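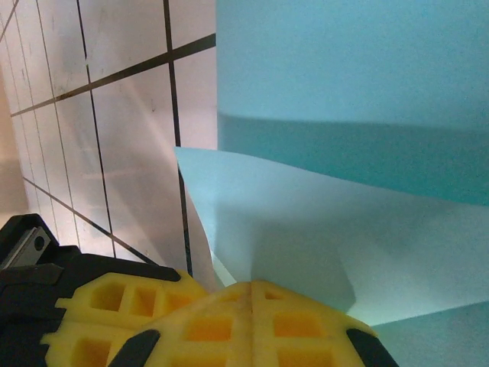 Mar 1, 2026

Went in for the afternoon even though it's Sunday. I wanted the building quiet and the arm to myself. The planner changes from Friday were still sitting on my branch and I didn't want to hand them over without a proper run.

First hour was gone to the wrist camera. The driver came up fine but the timestamps were behind the joint states by more than the tracker will tolerate, so every pose estimate was being thrown away without a word in the log. I had set the warning level too high back in August and forgot. Turned it back down, restarted the time sync, and the poses came through. Added a startup check that refuses to begin if the two clocks disagree. It should have been there from the start.

Then folded paper. The perception side still does badly with it. Light blue paper against white gives the segmenter very little to work with, and when one blue surface is in front of another it wants to merge them into one object. Today it merged them on most of the frames I looked at. The grid lines on the backdrop help a bit because they stop where the paper starts, and I can use that as a weak edge cue, but where the paper is thin enough for the wall to show through, the cue goes the wrong way. I tried weighting creases more heavily. Better on the big folds, worse on the small ones. Left it behind a flag.

The close view is its own problem. Once the gripper is near, the yellow fingertips take up so much of the picture that the exposure settles on them and the paper washes out. I masked the fingers out of the metering region using the gripper model. That worked at the open position and drifted as the fingers closed, so the mask needs to follow the finger joint and mine was fixed. Changed it to read the joint value each cycle. It costs 3 milliseconds, and I can live with that.

Ran 20 grasps with the new planner after that. It finished 9. The old one did worse on the same setup last week, but I was using heavier paper then, so I'm not going to write that down anywhere as a comparison. Most of the failures were the same failure: the approach was fine, the fingers lined up under the fold, and then the force controller closed past the contact point and flattened it. The contact threshold is still the one we tuned on cardboard. Paper this light hardly shows up in the signal at all.

I think the answer is to stop waiting for force and close to a width instead, with the width coming from the camera. That puts more trust in the segmenter than I'd like, given the above. Maybe both, whichever triggers first. Wrote the skeleton of it and didn't run it. I was getting tired and that's when I crash the arm.

Also found out why Mutia keeps dropping runs. It's our logging tool, and it keeps a fixed buffer of 199 messages per topic, and the camera topic fills that in no time when the disk is slow. Whoever picked the number didn't leave a comment. I raised it and opened a ticket so it gets done properly. Checked the older Camacho recordings and some of those have gaps too, always in the images, never in the joints. Need to mention that before anyone trains on them.

Merged the clock check and the moving mask. Left the planner on the branch. The Roltance config still points at the old calibration file, so that's first thing tomorrow, then the width-based close.

Parked the arm, shut off the lights, and stopped for groceries on the way back to Pamness. Forgot the coffee, so it's tea in the morning. Left knee is sore again from crouching by the bench. Bed early.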